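Tuesday, fabric dye bench

Second round of the indigo trial on the Lirnach cotton. The first round came out patchy on four strips of nine and I put it down to poor scouring, so this time the whole lot was scoured again before anything went near the vat.

Scour: soda ash and a little plain detergent, held at 60 C for 50 minutes, then two rinses in warm water and one in cold. The rinse water from the first pass was the color of weak tea. By the third it ran clear. Dry weight of the lot after scouring was 982 g. I did not weigh it before, which I should have, so there is no figure for what came off.

Vat is the same one as last week, fed Monday night with fructose and lime. Surface had a good coppery skin at 8:15 and the liquid under it was yellow-green. Stirred once, left it to settle until 9:30, skimmed the bloom into a jar and started dipping.

Dips were five minutes under and ten in the air. Strips 1 to 3 got two dips, 4 to 6 got four, 7 to 9 got six. Strip 5 slipped off its clip on the third dip and sat on the bottom in the lime sludge for a minute or so. It has a chalky patch at one end. Keep it, but don't use it for the shade card.

Between two dips and four there is a big jump in depth. Between four and six I can hardly tell by eye, and under the window the six-dip strips look a bit redder. Will check again after the vinegar rinse, as they always shift some.

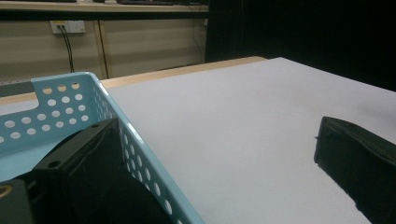
Light blue basket with the round holes, on the white tabletop.

Wool next. The Drudum yarn is here, 581 g in five skeins, and it is greasier than the sample they sent. It can't go in this vat as it stands – too much lime, it will go harsh. Options are a weaker vat kept just for wool, or the hydros recipe in the Chiu binder. I lean toward the weaker vat. The binder recipe works but it smells and the shade washes down more than I like.

The Varkon thermometer is reading low again. Checked it against the glass one in the scour pot and it was two degrees under at the top end, fine at room temperature. Taped a note to it. If you used it for the madder baths last month, your temperatures were higher than you wrote down, and that may be where the brown came from.

Still to do:
Vinegar rinse on all nine strips, then overnight soak
Cut the shade card, leaving out 5
Scour one Drudum skein only and see how much grease is left
Order lime, the tub is down to the last scoop
Rub test, dry and wet, on strips 2, 6 and 8 once they have been pressed

Vat covered at 3:40. Did not feed it. The color of the liquid had gone toward green by the last dip so it needs a rest before anyone dips again – Thursday at the soonest.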